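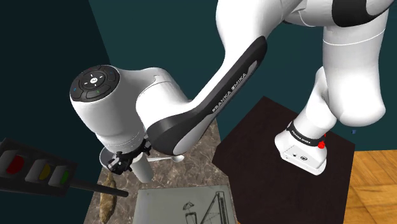
We got to the Arden lab on Friday, just in time for the simulation talk, and I'm so glad we didn't stop for coffee first!

Fathima Dissanayake's group trains robot arms in made-up rooms before they go near a real one. Her method, Mridha, fills each room with odd clutter and changes the walls, floor and worktop between runs, so the arm can't lean on one familiar kitchen. It learned from 300 of these rooms. They then tried it on 16 tasks it had never met, and it managed all but 2 (both involved lids, which I can sympathise with).

Rodel Layug let us pick the next room from a menu and we all got terribly competitive about it. Training a fresh version takes 30 hours, so we couldn't stay for that, sadly. The real-arm trials start in August and I've already asked to come back.

We use cookies to remember your settings. Accept | Manage

Recent visits
Gatel open day
An afternoon at Wulluvo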